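4.2 Arbeitsplatz vorbereiten und Komponenten bereitlegen

Dieser Abschnitt gilt für Tower-Workstations, die am Montageplatz Starmont bestückt werden. Der Netzstecker ist gezogen, die Seitenabdeckung abgenommen. Das Gehäuse liegt auf der Seite, die offene Seite nach oben. Links davon steht die graue Ablage mit den Bauteilen für den Einbau.

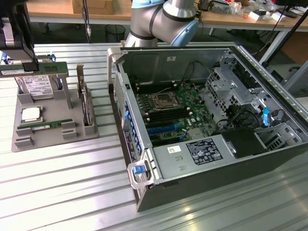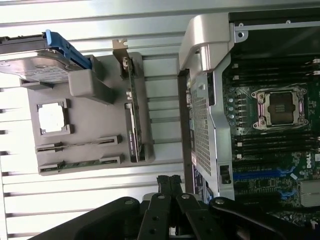

Abb. 4-3 und 4-4: Ablage mit Festplatte, Prozessor, Speicher und Erweiterungskarte neben dem geöffneten Gehäuse

4.2.1 Ablage bestücken

1. Prozessor in die quadratische Aussparung legen, Heatspreader nach oben. Nur an den Kanten anfassen.
2. Speichermodule in die schmalen Schlitze einsetzen. Die Kontakte nicht berühren.
3. Erweiterungskarte senkrecht in den hohen Halter stellen.
4. Festplatte mit montiertem Träger an ihren Platz stellen. Die letzten Stellen der Seriennummer in die Stückliste eintragen (Formblatt 309).

Hinweis: Die Ablage nimmt nur einen Bausatz auf. Überzählige Module bleiben in der antistatischen Verpackung.

4.2.2 Gehäuse prüfen

1. Halterahmen des CPU-Sockels öffnen. Kontaktfeld unter der Lupe auf verbogene Kontakte prüfen.
2. Rastlaschen der Speichersteckplätze nach außen drücken.
3. Blaue Halteklammern der Erweiterungssteckplätze auf festen Sitz prüfen.
4. Lose Kabel aus dem Bereich von Sockel und Steckplätzen führen — nicht knicken, nicht unter das Netzteil klemmen.

VORSICHT: Nach dem Trennen vom Netz mindestens 30 Sekunden warten, bevor die Hauptplatine berührt wird. Erdungsarmband anlegen.

4.2.3 Reihenfolge des Einbaus

Prozessor, Speicher, Erweiterungskarte, Festplatte. Bei Bausätzen mit 16 GB je Modul gilt die Steckplatzbelegung nach Tabelle 324. Abweichungen sind mit Florencio Lorente (Montage) abzustimmen.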